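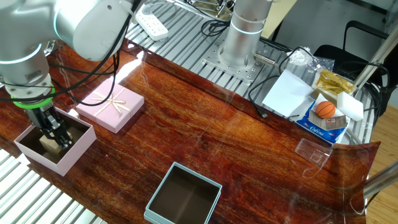
Saoirse Gallagher wrote after the first release to ask why the sash windows in the back bedrooms had no draught readings at all, when the front ones had two apiece. It was a very fair point, and I've tried to put it right in this version, so thank you, Saoirse! The rest of this README explains what the Pendari window log is, how the files are laid out and where I'd be a bit careful before leaning on them.

## What's in it

The log covers 42 timber sash windows in the older terraces of Erncombe, all of them overhauled and not replaced. For each one there's a row giving the room, the opening size, the state of the cords and pulleys, what was done to the timber, and whether draught strip went in. Most rows also have a note in plain words, and I'd urge you to read those, as they're often more use than the columns (Corrado Ferraro writes a lovely note, and will tell you exactly which staff bead split and what he said when it did).

- `windows.csv` – one row per window
- `visits.csv` – one row per visit, joined to the above on `window_id`
- `notes/` – the longer notes, one text file per house
- `paint.csv` – primer, undercoat and top coat, where the decorator left us the tins

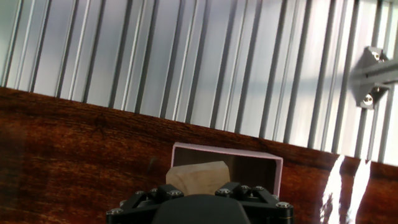 ## How the readings were taken

Draught readings were taken with the sashes shut and the catch on, at the meeting rail and again at the sill. Doors to the room were closed and any trickle vent taped over. If a shutter was fitted it was folded back into its box. Where a sash had been painted shut we took the reading anyway and put `stuck` in the condition column, so please filter those out before you compare anything. They look wonderfully draught-free and they would, wouldn't they?

Sizes are in millimetres, measured between the parting beads. Weights are in kilograms and are for the bare sash with its glass in. The houses on Doherty Street were done by Ailsa Paterson in pounds and converted afterwards, so expect some untidy decimals there.

## Known gaps

- 7 windows have no weight, as the cords were sound and it seemed a shame to take them apart.
- The `glass_type` column says `old` for anything with a ripple in it. It isn't a dating.
- Bays are logged as separate windows with the same `bay_id`. I went back and forth over this and may yet change my mind.
- Nothing from Jultport is included. Those houses have casements nearly throughout and would need columns of their own.

## Using it

Please do use it, for your own house or for anything else, and mention the Pendari log if you publish. House numbers have been removed and I'd ask you not to try to work them out.

Corrections go to Philomena Coughlan, who has the paper sheets and can check a figure against the original. Send the `window_id` and the column name with your message. Édgar Puma is looking at adding shutters to the next version, so if you have measurements for folding ones, with the hinges still on, he would be very glad of them.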